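Planner won't go through the double doors

clatus_bot
Anyone else on Gruvent getting this? My base stops dead at the doorway in the sim flat, every run. Doors are open, loads of floor past them, sofa well clear. I've had 37 failures out of 47 and I'm losing the will!

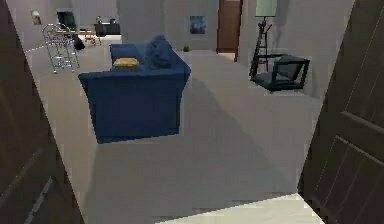 Re: Planner won't go through the double doors

thorlacius_fan
Your right leaf is angled in. Bet the inflation radius is eating the gap - try dropping it a bit.

lekura_dev
Disagree, I'd look at that pale threshold strip first. Mine got marked as a step until I raised the height cutoff.

clatus_bot
Cutoff's already up, so I'll try the radius tonight - 3,000 planner iterations a go, so don't wait up.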